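# Preguntas frecuentes sobre el orden del escritorio

¡Hola! Desde que publiqué la primera guía para ordenar escritorios me llegan muchísimas consultas, y varias se repiten, así que las junté acá. Si la tuya no aparece, escríbeme igual, que me encanta leerlas (y de ahí salen casi todos los cambios de esta página).

### ¿Por dónde empiezo si el escritorio ya es un desastre?

Por vaciarlo entero. Sí, entero, aunque dé flojera. Pasa todo a la cama o al suelo, limpia la superficie y devuelve solamente lo que usaste en la última semana. La primera vez que lo hice en mi departamento terminé con 81 cosas sobre la cama, entre ellas cinco sacapuntas. ¡Cinco! Y yo escribo con portaminas.

### ¿Organizador vertical o cajones?

Soy fan declarada de los organizadores verticales, sobre todo los que traen ranuras altas atrás y compartimentos bajitos adelante. Lo largo va parado y lo pequeño queda a mano – clips, gomas, pilas, ese tipo de cosas. Los cajones sirven mucho para lo que se usa poco, pero lo que entra en un cajón mío desaparece hasta la próxima mudanza.

Si las paredes son de malla o tienen perforaciones, mejor todavía. Se ve algo de lo que hay dentro y el polvo no se acumula tanto en el fondo.

### ¿Dónde lo pongo?

En una esquina del fondo, del lado de la mano que menos usas. Yo soy diestra y lo tengo atrás a la izquierda, de modo que el centro queda libre para el cuaderno o el computador. Javiera Cisternas, que es zurda, me escribió para contarme que llevaba años copiando fotos de escritorios de gente diestra y chocando con el lapicero cada vez que estiraba el brazo. Lo cambió de lado y feliz.

### ¿Para qué sirven las cajas abiertas de colores?

¡Mi parte favorita! Las cajas abiertas, sin tapa, son para lo que está de paso: papeles por revisar, tarjetas, boletas, cosas que hay que devolver. Las pongo en fila, bien pegadas, al lado del organizador, y cada color tiene un significado. En mi casa funciona así:

- **Blanca:** lo que todavía no he mirado.
- **Roja:** lo que tiene plazo.
- **Verde:** lo que está listo y sólo falta guardar o entregar. 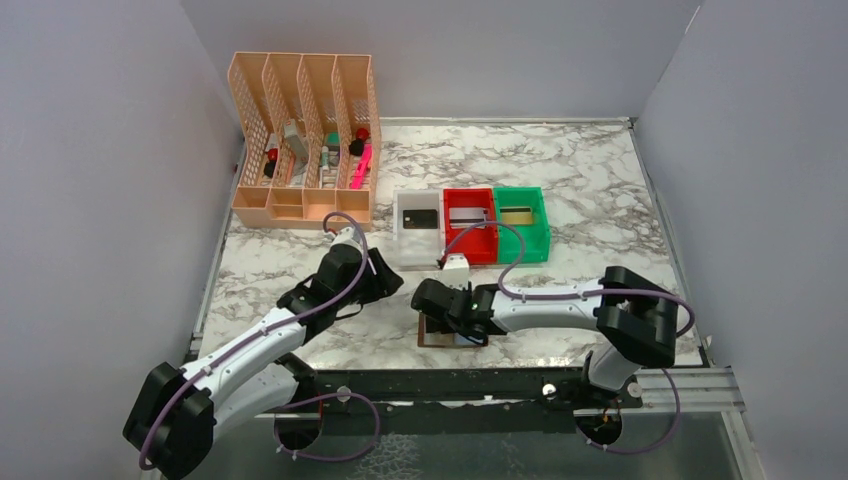

Una tarjeta parada dentro de cada caja ayuda bastante durante las primeras semanas, mientras uno se aprende los colores. Puedes escribir en ella lo que va ahí o dejarla en blanco y usarla de separador. Yo corté las mías de una cartulina que sobró de un cumpleaños.

### ¿Y si alguien en casa no distingue bien el rojo del verde?

Muy buena pregunta, y se la debo a Babak Ghaffari. Él usa la posición: a la izquierda lo nuevo, al medio lo urgente, a la derecha lo terminado. También se puede pegar un círculo, un triángulo y un cuadrado al frente. Lo importante es que las cajas no cambien de lugar.

### ¿Cuántos lápices debería tener a mano?

Los que quepan sin apretarlos. Yo dejo un par de lápices, un destacador y unas tijeras. El resto vive en una bolsa, y cuando uno se seca saco otro. Los destacadores en colores fuertes se encuentran al tiro, aunque queden medio atravesados en la ranura.

### ¿Qué hago con los frascos y tubos chicos?

Pegamento, corrector, crema de manos, tinta... todos pueden ir en el organizador con la tapa hacia arriba. Si el frasco es muy bajo y se pierde dentro de una ranura alta, pon un trocito de esponja al fondo para levantarlo. Con la tinta soy más estricta: frasco bien cerrado y en su propia ranura. Tengo un mantel que puede explicar por qué.

### ¿Cada cuánto hay que vaciar las cajas?

La roja, todos los días, a eso de las 19, antes de cerrar el computador. La blanca, cuando llegue a la mitad. La verde aguanta más, aunque la mía estuvo intacta todo noviembre y me dio bastante vergüenza.

### ¿Cómo se limpian?

Si son de plástico, con agua tibia, un poco de lavaloza y un cepillo de dientes viejo para los agujeritos de la malla. Déjalas secar boca abajo, y nada de agua muy caliente – a Pilar Lucero se le deformó una base y ahora el organizador le baila.

### ¿Puedo mandarte fotos del mío?

¡Por favor! Me alegran el día. Ya llevo 263 escritorios guardados en una carpeta y los reviso cada vez que me quedo sin ideas. Cuéntame también qué pusiste en cada caja y si eres diestra o zurdo, que para la próxima guía quiero hablar más de eso.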